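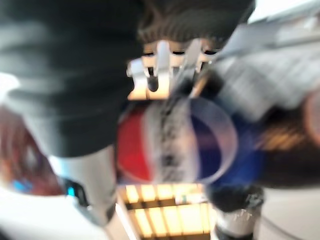 Jörg Schwerdtfeger asks whether the Skulanex gripper kit is worth buying for handling drinks packs, or whether the Hagedorn is the safer choice. His budget is 1,000 euros and he has no compressed air.

Melquiades Cárdenas
12/22/23
Skulanex, if your arm takes the standard flange. It is electric, so no air needed. We run ours at 700 cycles a shift in Berley. Set the grip force per product – the default is too high for thin packaging. The fingertip pads are sold separately and wear out at about 1,000 cycles on printed card.

Cultulell
Hagedorn is better. Had one since February, no problems.

Melquiades Cárdenas
The Hagedorn needs air on every version I have seen. Check the data sheet before ordering.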